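Home | Shop News | Skincare | Hair | Gift Sets | My Account

We use cookies to keep your basket full and to see which pages get read. Accept | Manage settings

The Mazandarani soap bars are in, and so is the hand balm

Hello from the shop! If you've written to me since February asking when the Mazandarani order was going to land, thank you for being so patient, and you can stop checking the site at midnight (I see the orders come in, I know who you are). Everything is unpacked and on sale from Wed 7 July.

For anyone new, Mazandarani is the small soap line made by Forough Tabrizi, and I've carried it since my second year in business. She does bar soaps, a hand balm and one face oil. I've asked her more than once for a body wash and she very politely changes the subject.

We have 400 bars this time, up from 300 last summer, split between four scents. Orange Blossom is the one that always goes first, so if you're a repeat customer I'd get that in your basket before you read the rest of this. Fig Leaf is greener and a bit sharper than the old batch. I liked the old one fine, but I've had the new one by my kitchen sink for a couple of weeks and I think I'm converted. Rose is Rose - sweet, old-fashioned, your aunt will love it. And then there's the unscented bar, which a lot of you asked for after the spring survey.

Bars are $12 each. They're softer than supermarket soap, so please give them a dish that drains. I had one sitting in a puddle for a weekend and lost half of it.

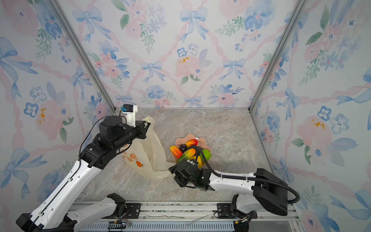

The hand balm, and a word about the lid

The balm comes in the same little tin as before and costs $21. It's thick! You want a bit the size of a pea, warmed up between your palms first, and then give it a minute before you touch your phone or a silk blouse. I use it at night mostly, with a bit extra around the nails. Jinlong Jiang, who packs our orders on Mondays and Thursdays, puts it on his elbows and swears by it.

A few of you had trouble with the lid last time. It doesn't screw, it pulls straight up, and if it's been in a cold car it sticks. Hold it in your hands for a bit and try again. Please don't use a butter knife, we've had two dented tins come back that way and I can't swap those.

The face oil is not in this delivery. Forough is waiting on bottles and won't give me a date, so I won't give you one either. There's a notify button on the product page, and that list gets the email before this newsletter does.

Jokideck refills

Also back, and much less romantic, are the Jokideck lip color refills. All the shades returned except Arnside, the brownish pink, which has been dropped from the line for good. I'm sad about it too. The closest thing I can find is Prullimcombe, a touch warmer and with more shine, and if you blot it once you get pretty near. I wore it to my sister's birthday lunch and she asked if it was Arnside, so take that as a review.

Refills fit the old case and the new one. You may need to push harder than feels right with the old case - there's a click.

Orders placed before noon go out the same day, Monday through Friday. If you're combining soap with a refill, leave a note at checkout and we'll wrap the refill separately so it doesn't come out smelling of fig.

Subscribe to the shop newsletter for restock news and early access. Enter your email address. You can unsubscribe at any time.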